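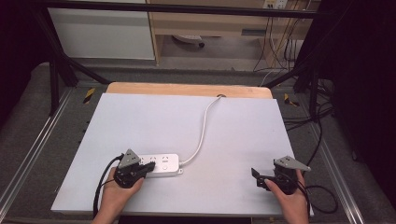

Power strip on the white board, left gripper at the end socket, right gripper open.

The second round of spending on the bench is due in March, and I have been putting off the spreadsheet for long enough. What follows is the working version, with the reasoning left in so that I can argue with it later.

The first round went the way first rounds go. Most of the thought went into the handheld grippers and very little into what sits around them. The grippers have earned their place. The table and the frame were bought as an afterthought and have turned out to matter just as much, mainly because everything else is fixed to them or measured from them.

There are 3 lines in the new budget that I consider settled.

Cables come first. Each gripper has its own lead, and a lead that gets pulled, twisted and dropped all day is a consumable, whatever the supplier's catalogue calls it. I had it down as a fixed part last time and paid for two replacements out of the travel money. It now has its own line, with a spare per side bought at the start. Tranden will make them up to length, which costs more than stock leads but saves having a metre of slack to tread on. The connectors need strain relief at the gripper end. I have asked for this in writing.

Next, the work surface. A plain white board over a wooden top is cheap and easy to swap, and I see no case for anything grander. I did price a purpose-made bench from Jellance, with adjustable legs and a slotted bed. It is a good bench. It is also heavy enough that we would need to ask about the floor, and delivery is quoted at 27 working days. Cutting a round hole in a table for the mains cord took a few minutes with a hole saw. I would put the hole further from the edge next time.

Then the marker plates. They are small and dull and easy to forget, and when one is scuffed the tracking gets worse without telling you. I am buying a full spare set and a flat box to keep them in. One plate was out of stock for most of last winter and the work stopped while we waited.

The frame is less settled. The uprights are fine. The question is whether to add bracing or to buy a stiffer section and start again. Tavares sell a heavier profile, but our existing brackets do not fit it, so the true price is the profile plus every bracket plus the day spent rebuilding. When I wrote that out properly the bracing won easily. I am leaving the heavier profile on the list for the year after, mostly so that I remember having looked.

Objects are the line people query. A power strip costs very little, and so does a plug, and a reviewer will ask why household goods appear in an equipment budget at all. The answer is that tasks use things up. Sockets loosen, buttons stop clicking, and a strip that has been plugged and unplugged 1000 times does not behave like a new one. I buy them in pairs of the same model and write the purchase month on the underside of each. The allowance is set at 2 per task, with a bit over for the ones that are discontinued between orders.

Storage I have got wrong twice. The first estimate covered the recordings and left out the copies. The second covered the copies and left out the time somebody spends checking them. For this round, checking is costed as hours, on the same sheet as the hardware, and it is the largest number on the page. I expect a conversation about that.

Trivdale is the name of the shared pot this comes from, and its rules say that anything bought must be listed with a replacement date. That is a nuisance for brackets and quite useful for leads. I have given the leads six months, the plates a year, and the frame a date far enough off that I will not be the one filling in the form.

Still open: a second table, so that one task can be laid out while another is being recorded. The floor space exists if one desk moves. I have a quote for the table and none for moving the wall outlet, and I will not send the sheet in until I have both.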